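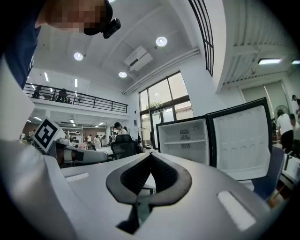 Section 4. Setting Up the Owner Portal for Your Build

Your Primex owner portal is where you approve drawings, choose finishes and sign off on changes while your home is under construction. Set it up before the foundation pour. Items waiting for approval in the portal can hold up orders for windows, cabinets and roofing.

You will need:
Your signed building contract
The project number printed on page 1 of the contract
An email address you check most days
A copy of your lot survey, as a PDF

4.1 Creating your account

1. Open the welcome email from Primex and select Start My Project.
2. Enter your project number without dashes or spaces.
3. Choose a password and confirm it.
4. Enter the building address. If the lot does not have a street number yet, enter the lot number and the name of the subdivision (for example, Lot 40, Flollham).
5. Select Save. The dashboard opens with your floor plan on the left and the schedule on the right.

Note: The welcome link stops working after one use. If the page closes before you finish, go to the sign-in page and select Resend Link.

4.2 Adding a second owner

Both owners named on the contract must have their own sign-in. Sharing one sign-in will cause change orders to be returned unsigned.

1. From the dashboard, select People, then Add Owner.
2. Enter the name exactly as it is written on the contract.
3. Choose Full Approval or View Only. Most couples choose Full Approval for both.
4. Select Send Invitation.

Architects, lenders and family members can be added as View Only. They will see drawings and site photos but no prices.

4.3 Checking your floor areas

The areas on the dashboard come from the permit drawings. Compare them with your contract before approving anything else.

1. Select Plans, then Areas.
2. Check the heated area. For the standard Tripathi plan this is 1,940 square feet.
3. Check the total area under roof, including the garage and covered porch. For the standard Tripathi plan this is 2,272 square feet.
4. If both figures match the contract, select Confirm. If either one is different, select Query and wait for a reply from the drafting office.

CAUTION: Do not select Confirm with a query still open. Confirming releases the truss order, and trusses cannot be returned once they are cut.

4.4 Making your selections

Selections are grouped by room. Each item has a due date and an allowance.

1. Select Selections, then choose a room.
2. Open an item to see the choices included in your allowance. Upgrades are marked with a plus sign and a price.
3. Choose an item and select Add to Room.
4. When every item in the room is filled in, select Submit Room.

Appliances you are supplying yourself go under Owner Supplied. Enter the model number, width, height and depth, and attach the installation sheet. The cabinet shop works from these sizes.

Note: Cabinet finishes from the Binico range look different on screen. Ask for door samples before submitting the kitchen.

Rooms can be changed for free until the due date. After that, each change is handled as a change order and carries a $281 processing fee on top of the cost of the work.

4.5 Approving a change order

1. Open the change order from the dashboard.
2. Read the description, the price and the number of days added to the schedule.
3. Select Approve or Decline. Both owners with Full Approval must respond.
4. Download the signed copy for your own records.

CAUTION: Verbal agreements made on site are not change orders. Crews will build to the approved drawings until a signed change order appears in the portal.

For help with passwords or missing documents, use the Contact tab. For questions about the work itself, see Section 5, Site Visits.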